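In Defense of the Play Kitchen

Early childhood programs in the Ditthorpe district are under steady pressure to show that every shelf in a classroom earns its place. When furnishing lists come up for review each November, the play kitchen is often the first item marked for removal. It is large and hard to clean. Its parts wander into the block area and the coat hooks. This essay argues that it should stay, and that it should be stocked with more care than it usually receives.

The case against it is familiar. Elisa Leone, writing in the district bulletin, holds that pretend food takes up floor space that could go to tables for early reading. Her concern deserves respect. A room of 1,144 square feet shared by two groups does not leave much to spare, and a badly kept play corner serves no child well. Many of us have seen the bin in which a dented teapot, a single shoe and half a rubber pizza lie together, untouched for weeks.

Yet the fault in such cases lies with upkeep. A child who sets out plates for four friends is matching one object to one person, and is doing so with a purpose she has chosen herself. She must decide who is served first and what is to be done when the rolls run out. These are questions of number and of fairness, and they arise at the play table with a regularity that printed worksheets have not equaled in our schools.

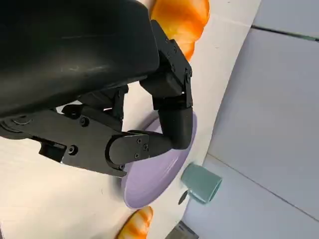
A lavender-purple plate and toy bread rolls.

The choice of pieces matters. Plates should be plain, in one solid color, with a rim that small fingers can find. Food should be easy to name at a glance. Bread is especially useful, being known in some form in nearly every household, and it invites sharing. Corrado Guerra, who taught in the Sutham schools for many years, used to stock his corner with rolls before anything else. He added fruit later in the term and left out the tiny condiment bottles altogether. His practice was sound. A modest set, complete and in good order, will be used more fully than a crowded one.

Clearing away should be treated as part of the play. Plates return to their shelf and bread to its basket before the group moves on, and teachers ought to allow enough time for this to be done by the children themselves. Where adults sweep everything into a tub at the end of the morning, the children learn little about where things belong, and the next group inherits the muddle.

The district has set aside 3,330 dollars for classroom furnishings in the coming year. It would be a mistake to spend the whole of it on tables. A portion -- even a small one -- should go to replacing worn dishes and missing food in the kitchens already standing. Principals who are preparing their requests are urged to visit the play corner while it is in use, and to stay long enough to be served.

Shoshana Mbeki
Ditthorpe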